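Seit zwei Monaten steht mein alter Rechner nicht mehr im Arbeitszimmer, sondern in der Abstellkammer neben der Waschmaschine. Das Einzige, was bei mir noch leuchtet, ist der Bildschirm. Ich wollte schon länger darüber schreiben, wie ich mit den Festplatten umgezogen bin, weil mich einige Leser danach gefragt haben.

Der Anfang war eine ganz banale Sache. Meine Datensicherung lief jede Nacht um halb drei auf zwei drehende Platten, und in einer alten Wohnung mit Holzboden hört man das bis ins Bett. Es war kein lautes Geräusch, aber ein unregelmäßiges, und daran gewöhnt man sich schlecht. Zuerst habe ich die Platten auf Schaumstoff gestellt. Danach wurden sie zu warm, und ich habe den Schaumstoff wieder herausgenommen.

Dann habe ich gerechnet. Wirklich wichtig sind mir 577 Gigabyte: Fotos, eingescannte Briefe meiner Großeltern, die Buchhaltung und meine kleinen Programme. Der Rest ist Zeug, das ich seit Jahren von einem Gerät auf das nächste kopiere, ohne es jemals zu öffnen.
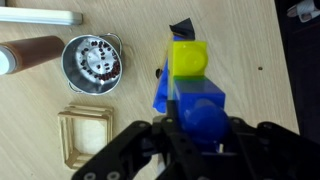 Tibor Erdős schrieb mir dazu, ich solle den Rest trotzdem nicht wegwerfen. Er habe einmal ein ganzes Verzeichnis gelöscht, das angeblich nur alte Installationsdateien enthielt, und darin lag die einzige Kopie seiner Diplomarbeit. Man solle zuerst eine Liste aller Dateien machen und diese Liste ein paar Wochen liegen lassen.

Diesen Rat habe ich befolgt, und er hat sich gelohnt. In einem Ordner mit dem Namen »neu2« habe ich den Quelltext von Lakatos gefunden, meinem ersten brauchbaren Skript, mit dem ich früher doppelte Bilder gesucht habe. Es ist schrecklich geschrieben. Es läuft immer noch.

Für die neue Sicherung benutze ich jetzt Nanside. Das Programm ist schlicht, es hat keine schöne Oberfläche, und die Dokumentation muss man zweimal lesen. Aber es schreibt für jeden Block eine Prüfsumme, und man kann einen einzelnen Ordner zurückholen, ohne vorher das ganze Archiv auszupacken. Vorher hatte ich Skemcombe, und damit war ich auch nicht unzufrieden, nur wurde es bei vielen kleinen Dateien sehr langsam.

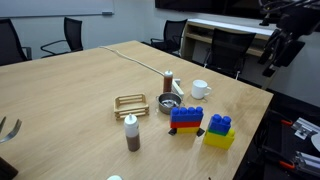
Der erste vollständige Lauf hat ungefähr 700 Minuten gedauert. Ich hatte ihn am Abend gestartet und war am nächsten Vormittag ein wenig nervös, weil die Anzeige lange bei 96 Prozent stand. Es waren die kleinen Dateien, wie immer – mein Mailarchiv besteht fast nur daraus. Seitdem dauert der nächtliche Lauf wenige Minuten, und ich höre ihn nicht mehr, denn dazwischen liegen jetzt zwei Türen und ein Flur.

Ein Fehler ist mir dabei passiert, den ich nicht verschweigen möchte. Ich hatte das Passwort für das Archiv nur auf dem Rechner gespeichert, der gesichert wird. Wenn dieser Rechner kaputtgeht, ist die Sicherung also wertlos. Jetzt liegt das Passwort auf Papier in einem Umschlag bei meiner Schwester, und ein zweiter Umschlag liegt in der Schublade mit den Versicherungen.
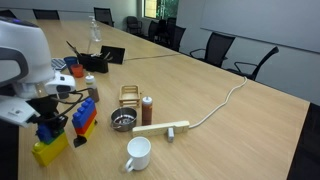 Zwei Stapel aus Spielzeugbausteinen auf dem langen Tisch

Was noch fehlt, ist die Kopie außer Haus. Ich habe mir das Angebot von Tresville angesehen, aber meine Leitung ist beim Hochladen so langsam, dass der erste Durchgang mehrere Wochen brauchen würde. Wahrscheinlich mache ich es altmodisch und trage im Dezember eine Platte zu meinen Eltern, wenn ich sowieso hinfahre. Beim nächsten Besuch wird sie dann getauscht.

Das Wiederherstellen habe ich natürlich auch probiert. Ich habe 400 zufällig ausgewählte Fotos in einen leeren Ordner zurückgespielt und mit den Originalen verglichen. Alle waren gleich. Ich will das jetzt zweimal im Jahr machen und habe es in den Kalender geschrieben.

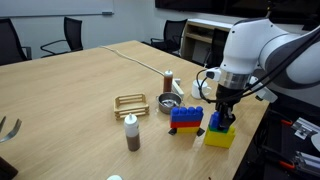
Blauer Baustein im Greifer, darunter Grün und Gelb

Wer eine gute Lösung für die vielen kleinen Maildateien kennt, kann mir gern schreiben. Ich habe überlegt, sie vor der Sicherung einmal im Monat in größere Pakete zusammenzufassen, aber dann verliere ich wieder den Vorteil, dass ich eine einzelne Nachricht schnell zurückholen kann.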